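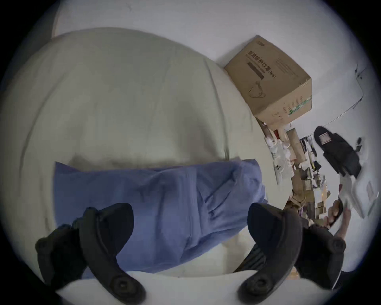 Blue cloth on the cream fabric, fingers open. Mask box behind.

September 22, 2018

OK, cloth handling rules, second try. Kvido and I spent most of the morning arguing over the draft (nicely!) and I want it all written down before I forget which bits we agreed on.

Biggest thing first. We finally have wording for what counts as a grasp. Old sheet said "fingers on cloth," and everybody read that their own way. Aba was marking the start when the fingers arrived over the cloth, I was marking it when they closed, and Maksym was marking it when the cloth came up. No wonder the Flulside logs never lined up with ours. New wording: the grasp starts when both fingers touch cloth and there's cloth between them. Open fingers on either side of a fold is an approach, even if it looks like you're one blink away.

Second, hands. If a person's hand shows up anywhere in view, the clip gets the "hand" tag. Doesn't matter if it's way off at the side and doing something else entirely. Vira wanted an exception for hands that aren't near the cloth and I was with her for a good ten minutes, but then you have to say what "near" is, and with that wide lens good luck to you. So no exception. Tag it and move on.

Third, clutter. We're leaving it in! I know Bernice likes a bare surface, and for the Semaan fixture tests she's right, but a cleared table gives you cloth handling on cleared tables and that's about it. Boxes, bags, packaging, whatever is on the shelf, it stays. The one thing we do want is for it to stay put during a session, so please don't tidy between takes (me, I'm talking to me).

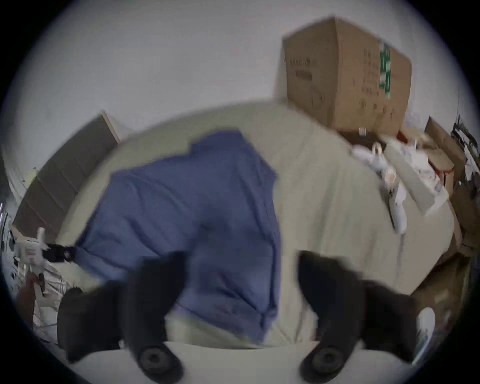
Same cloth with the fingers on it. White clip with the black strap at left, brown box upper right.

Went through the clips with the new wording after lunch. 56 in the batch, and Kvido and I labeled them separately without peeking. We matched on 54, which I'm very happy with. The 2 we split on both had the fingers blurred, and he called contact a few frames before I did. Proposal: if a finger is blurred, go to the next sharp frame and label from that. Kvido grumbled that this pushes the start late. He's right, but at least it pushes it late for everybody.

Also still open: small hard stuff lying next to the cloth, clips and straps and so on. Do we note it every time, or only if the cloth is touching it? Climura's sheet says every time. That's a lot of typing over 750 clips, so I'd go with touching only, but I want Aba's opinion first.

Smaller things:
Write the cloth color in plain words. "Blue" is fine, no paint-catalog names please.
Session notes go in the Skostimov folder, same day.
Old sheet comes off the wall once Bernice signs the new one. Vira has the tape.

Next up, I redo the labels on the two we split and send Maksym the draft.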